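Print | E-mail

Teleoperator, two-arm garment handling (part-time, fixed term)
Clostance, Kernetti project

Clostance is taking on four teleoperators to record demonstrations for Kernetti, our learning system for folding clothes. The posts run for two months from May, with a possible extension. Work is on site. Remote work is not possible, as the operator has to be beside the table.

Background

Kernetti learns to fold from recorded examples. In each example an operator drives a pair of small arms through one complete fold while the joint positions and the camera streams are logged together. The present set holds 2,193 accepted examples, most of them towels and short-sleeved tops. Long-sleeved garments are poorly covered, and the policy trained on the present set tends to stall once the first sleeve has been brought across the body. The new recordings are meant to fill that gap. Each operator is expected to deliver 600 accepted examples over the term.

Duties

The operator sits at the leader station and moves two hand-held leader arms. The follower arms on the work table copy the movement. One example consists of laying out the garment, starting the log, carrying out the fold, returning both arms to the rest pose and stopping the log. The operator then marks the example as accepted, rejected or doubtful and enters the garment code.

Other duties are:

- checking the zero position of each joint at the start of a shift
- checking that every camera stream is live and in focus before the first recording
- changing garments according to the daily list
- laying garments out in the starting states given in the list, including badly crumpled ones
- noting faults such as servo overheating, slipping fingers or loose cables
- copying the day's recordings to the project store and confirming the checksums

Repairs are done by the lab technician. Operators are not asked to open the arms or change servos, though they may be asked to hold a part or read out a value while this is done.

What counts as an accepted example

An example is accepted if the fold follows the order on the sheet, both arms stay within the marked area, no stream drops out, and the garment is not touched by hand once the log has started. Small corrections made with the arms are allowed and are useful to us. A sleeve that slips and is picked up again should be left in the recording. Long pauses should be avoided, as the system will learn them too.

Rejected examples are kept separately and do not affect pay.

Requirements

- steady use of both hands at the same time, for periods of up to 40 minutes
- good close vision, with or without glasses
- ability to follow a written procedure without variation, and to report when it cannot be followed
- basic use of a computer, including copying files and filling in a table
- spoken and written English

Experience with remote-controlled equipment, sewing machines, laundry finishing or laboratory work is an advantage. Programming is not required. Training is given in the first week and is paid at the full rate. 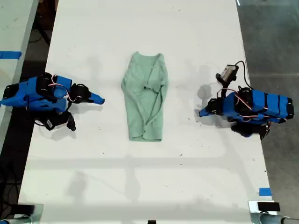

Hours and pay

Shifts are four hours, mornings or afternoons, with a break after each recording block. Applicants should state which they prefer. Pay is hourly and the same for all operators. It is not tied to the number of accepted examples. The target given above is for planning, and is reviewed after the first fortnight if the garment list proves harder than expected.

Data protection

Joint positions, camera streams and the operator's number are stored. Names are held apart from the recordings. The cameras are aimed at the work table, but hands may be recorded during layout. Successful applicants will be asked to sign a consent form covering this before training starts. Part of the recordings may later be released under the project name Grodosia, without operator numbers.

How to apply

Send a short letter and a CV to Raimonds Adomaitis, recording lead, using the e-mail link on this page. Please put "Kernetti operator" in the subject line. Applicants on the short list will be invited to a practical trial of one hour, in which they fold a towel and then a shirt with the arms. A finished fold is not needed to pass the trial. Travel costs within the city are refunded against a ticket.

Print this page | E-mail this page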